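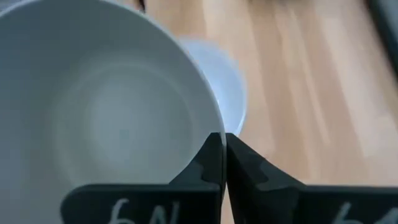 Wrist camera, large bowl and small bowl, fingers nearly closed.

Posted 13 June 2021

I have been rewriting the part of our grasp stack that decides whether an image is worth using. It was the oldest code in the repository, and it consisted of one function that checked whether the image was all zeros. Everything else went straight to segmentation.

The planner is called Gramora. It takes a depth image and a color image from the wrist, fits a rim curve to anything bowl-shaped, and proposes pinch grasps along that curve. White ceramic on a pale table is a bad case for it. The interior of a bowl has almost no texture, so stereo matching has little to hold on to, and the depth map comes back with a hole where the bowl floor should be. The old code filled the hole by interpolating from the rim. This gave a flat lid at rim height, and the collision checker then treated every bowl as a solid puck. Grasps with one finger inside the rim were rejected, and those are the only grasps we want.

The fix for that was small. Pixels with no depth are now labeled unknown, and unknown space inside a closed rim is allowed for finger tips down to a fixed depth. The limit is in the config as rim_entry_max. Naima Berrada argued for deriving it from the rim diameter, and she is probably right, but a constant is easier to debug and I wanted one variable fewer this month.

Nested and overlapping bowls are the next problem. When a second bowl sits partly behind the first, the rim fitter sees a crescent. With a short arc, the least-squares ellipse is badly conditioned and the center can land well off the table. I added two checks:

1. If the visible arc covers too little of the fitted ellipse, keep the detection but mark it as not graspable.
2. If two fitted rims intersect, plan only on the one with the longer visible arc, then look again after the move.

The second check costs an extra perception cycle per pick. One cycle takes 650 ms on the current machine, most of it in the rim fitter's outlier rejection, and I can live with that.

The fingers themselves also show up in every wrist image, and they have to be masked. We had a hand-drawn polygon mask, made once with the gripper fully open. It is wrong at any other opening. The new mask is rendered from the finger mesh at the reported joint position and then dilated by a few pixels. It handles the closed case properly, where the tips come together in the middle of the image and used to be segmented as a small dark object standing next to the bowl. The planner tried to pick that object up on several occasions.

Most of the remaining work was on the external view. Vesusau is the process that fuses the wrist cloud with the fixed camera's cloud, and it assumed both were always useful. They are not.

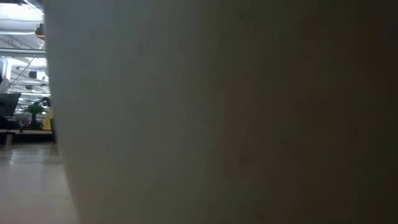 The fusion step took a weighted average by sensor, with weights set at startup. A large surface close to the lens therefore got the same vote as a clean view of the table, and its points, being inside the minimum range, were mostly noise. They landed in the workspace as a loose cloud and the planner routed around them. From the logs it looked like excessive caution in the trajectory optimizer, and I lost two evenings there before plotting the raw points.

Vesusau now computes a validity score per image before fusion. It has three inputs: the fraction of pixels under minimum range, the fraction of expected table area that is visible, and the residual against the robot model at the current joint state. A low score drops the external cloud for that cycle and holds the last good one, with an age limit. When the age limit runs out, the planner gets wrist data only and slows down.

I replayed the stored logs through the new gate. Of 2381 external images, 892 were rejected. I expected a lower number. I went through 200 of the rejections by hand and agreed with nearly all of them; the exceptions were images where the table area estimate was off due to a stale calibration file -- a separate bug, now filed.

Still open:

The age limit is a guess. It should depend on whether anything has moved, which means asking the executor, and the executor's interface for that is a string.

The Hsu calibration script writes its output to the working directory and does not say so. Run it from the wrong place and the old extrinsics stay in use. This is how the stale file happened.

The rendered finger mask is a cycle late when the gripper is moving. I plan to timestamp the joint states properly in July, after the Clestthorpe branch is merged.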